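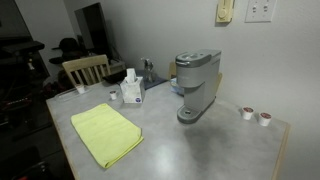
# Chapter 2: Asking People What They Remember

Most of what happened in a small town was never written down. The council minutes tell you when the wharf was repaired and what it cost. They don't tell you who worked there, what the men ate at noon or why one family stopped speaking to another. For that you have to ask, and this chapter is about how to ask.

The case used throughout is the Nutholm ferry. It carried passengers, stock and mail across the harbour until the road bridge opened, and after that it was sold for scrap. The company's papers were lost when its office was cleared. What remains is a single fare book, a box of loose tickets and the memories of people who travelled or worked on the boat.

Lorna Nisbet began recording those people one February with a borrowed tape machine and a list of 28 names. Three of the people on the list had died before she reached them. She spoke to the other 25, most of them in their own kitchens, and her tapes are now kept at the Nutholm library along with typed transcripts. You will work with parts of four interviews:

- Ewan Tosh, deckhand, who started at fifteen and stayed until the last crossing
- Craig Imrie, whose father ran the ticket office
- Ewan Pringle, a farmer who sent sheep across twice a year
- Hằng Khúc, who came to Nutholm as a child and took the ferry to school

The two Ewans are easy to mix up. In this book they are always given their surnames, and you should do the same in your own notes.

## 2.1 What memory keeps

People seldom remember dates well. They remember them by way of something else: a wedding, a flood, the year the dog died. Tosh could not say when the second engine was fitted, but he knew that his sister was still at home, and she left to be married in a year we can check in the parish register. A good interviewer listens for these pegs and writes them down.

People remember work very well, especially work done with the hands. Tosh took nearly an hour to explain how the boat was tied up in a westerly wind. Nisbet had set aside ten minutes for it. She let him go on, and that part of the tape has since been used more than any other.

Numbers need care. Imrie said the boat was licensed for 200 passengers. Pringle said it never held half that many. Both may have been telling the truth as they knew it. Imrie had seen the licence on the office wall, while Pringle crossed in the off season with a deck full of sheep. Before you decide that one witness is wrong, find out where each of them was standing.

## 2.2 The same crossing, told twice

Read the two passages below before going any further. Both concern the winter crossing when the ferry lost power and drifted toward the point.

> **Tosh:** It was nothing much. The fuel line froze and we cleared it. We were never near the rocks. Some of the passengers got upset, but they always did.

> **Khúc:** I was nine. I could see the rocks quite clearly and a lady beside me was praying. My mother held my coat by the collar the whole time. When the engine started again nobody cheered. They just picked up their bags.

Tosh was at work and had seen worse. Khúc was a child who could not swim. Neither account tells us how far the boat was from the point, and no log survives to settle it. What we do learn is how the same half-hour felt to two people on one deck, and the fare book could never have given us that.

Notice as well what Nisbet did not do. She had recorded Tosh first, so she already knew his version when she sat down with Khúc. She didn't mention it. Her only question was, "Do you remember any bad crossings?"

## 2.3 Before you begin

Choose one person you would like to interview. It should be someone who is willing to talk for at least half an hour. Write down five questions that cannot be answered with yes or no, and put the easiest one first. Read them aloud to a classmate and change any that sound stiff.

Ask for permission to record, and get it in writing. The form Nisbet used is reprinted at the end of the chapter. Keep it with your notes, and label the recording the same day with the speaker's full name and the place where you met.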